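Insulation tester, bench check – Pretholm unit, August
Warm-up 30 minutes: done.
Test leads: no cracks. Clip spring on return lead weak, replace.
Output set to 1000 V, reading steady.

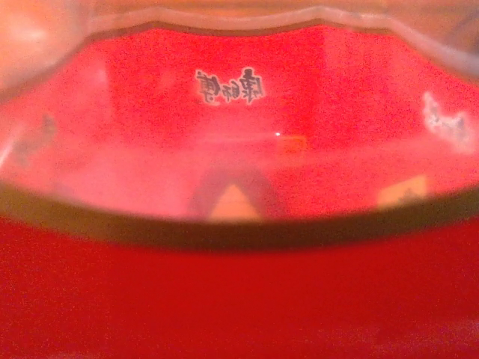
When is the ground bond checked?
Before any high-voltage output is switched on, with the leads off.

Interlock: opens the output on all 3 tries.
Fuse: correct rating.

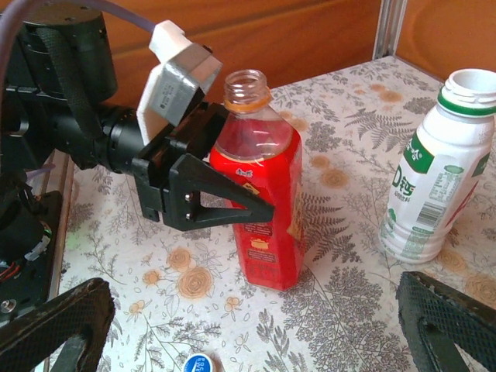

Calibration label is legible – next check in 14 months. Keep liquids off the bench during output tests; a red plastic bottle like this one goes on a shelf first. Fan filter dusty, cleaned.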